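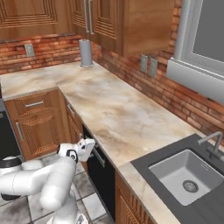 Domestic Interiors, Part One
Handout 3: Kitchen layout and work surfaces

Tutor: Danica Karagiannis
Revised 2025-03-08

These notes go with the session on kitchens. They cover the main layouts, how to measure a room for one, and the common worktop materials. Lighting and ventilation are in the next handout. Bring a scale rule and your own survey drawing to the workshop.

Where the fitted kitchen comes from

Before the twentieth century most kitchens were rooms with separate pieces of furniture in them: a table, a dresser, a range, and a sink in the scullery if the house had one. Work was done at the table. The idea of a continuous surface at one height, with storage under and over it, came out of attempts to cut down the amount of walking and lifting in housework. Christine Frederick was writing about this in the United States before the First World War. The Frankfurt kitchen, designed by Margarete Schütte-Lihotzky in 1926, put the same thinking into a very small room and was built in large numbers.

In Britain the fitted kitchen spread slowly. Many houses kept a free-standing cooker and a larder well into the post-war years. You will still find these rooms when surveying, often with a later run of units squeezed in around a chimney breast.

Layouts

Single run. Everything on one wall. Suits narrow rooms and open-plan flats. Usually put the sink between the cooker and the fridge, with worktop on both sides of it. Below 3000 mm of wall it becomes hard to get a useful stretch of worktop once the appliances are in.

Galley. Two facing runs. Very efficient for one cook, poor if the room is also a way through to the garden. Check that opposite doors and drawers can be open at the same time.

L-shape. Two runs meeting at a corner. The most common choice for a squarish room, and it leaves space for a table. The corner cupboard is the weak point. Carousels and pull-outs help but they cost a good deal and hold less than clients expect.

U-shape. Three runs. Plenty of worktop, two awkward corners. Needs a generous width between the two legs.

Island. A separate block, with runs on one or two walls behind. Often asked for, and often asked for in rooms that are too small. Draw the island on the plan with the dishwasher door down and a person standing at it before you agree to anything.

The work triangle

You will see this in every textbook. Lines are drawn between sink, cooker and fridge, and the total length is supposed to stay within certain limits. It is a fair first check on a plan. It was worked out with one cook in mind and says nothing about where the bins go, where the shopping is put down, or how two people get past each other. A better habit is to list the jobs in order (unpack, store, wash, prepare, cook, serve, clear) and follow each one across the plan with a pencil.

Measuring up

Measure at floor level, at worktop level and above. Walls are rarely straight and corners are rarely square. In the Ekudbridge cottage we use as a worked example, the back wall was 373 mm shorter at worktop height than the estate agent's plan gave, most of it taken up by a boxed-in pipe that had been left off.

Record the following on your survey:
Window sill heights and which way the windows open
Door swings
Radiators, and the pipe runs to them
Stopcock, gas meter and consumer unit
The soil stack, if it comes down inside
Ceiling height at both ends of the room
Any change in floor level

Worktop height is normally given as 900 to 910 mm. Treat that as a starting point. A tall client will stoop at it, and someone who cooks sitting down can't use it at all. One rule of thumb is to have the client stand with elbows bent and set the surface somewhat below the elbow. Sinks can go a little higher, as the hands work down inside the bowl.

Worktop materials

Laminate. A thin printed layer bonded to chipboard. Cheap, light, wide choice. The joints and the cut-outs are where it fails, nearly always from water getting into the board. Cut edges must be sealed. It can't take a hot pan.

Solid timber. Warm to the touch and easy to repair by sanding. Needs oiling, more often in the first year. Blackens around taps if neglected. Moves with the seasons, so the fixings have to allow for it.

Granite. Hard, heavy, resists heat and scratches well. Each slab is different, so clients should choose from the slab and never from a sample tile. Some granites need sealing.

Marble and limestone. Both are mainly calcite. Acids etch them – lemon juice, vinegar, wine, many cleaning sprays – and sealing does not stop this, it only slows down staining. Some people like the worn look and some are very upset by it. Have the conversation early and put it in writing.

Engineered quartz. Crushed stone in resin. Even in colour and does not soak up spills. The resin can be marked by heat. Cutting it dry produces a very dangerous dust, so ask any fabricator how the work is done.

Solid surface. Acrylic or polyester with mineral filler. Can be joined almost without a visible seam and shaped into sinks and upstands. Scratches fairly easily, but the scratches can be rubbed out.

Stainless steel. Hygienic and heatproof. Noisy unless backed with board. Shows every mark when new and fewer as it ages.

Joints in stone

A stone top that turns a corner is usually made in two or more pieces. The joint can run straight across or on the diagonal. A straight joint wastes less stone. With a strongly veined slab the pattern will break at the joint either way, and the client should see the template laid over the slab before it is cut. Avoid a joint over a dishwasher or through a sink cut-out.

Exercise

Use the Brabec house plan from the course folder. The kitchen end wall has a window 607 mm from the left-hand corner, and the boiler must stay where it is. Draw two different layouts at 1:20. For each one, mark the joints in the worktop and write a short paragraph on the material you would choose and why. The clients bake bread and have a small child.

Faizal Krishnan will take the review group. Hand in both drawings, including the one you like less.

Samples

The Gromach and Jedach sample boxes are on the shelf by the plan chest. Sign them out and return them complete. The limestone piece in the Jedach box has been left with vinegar on one half, so please don't clean it.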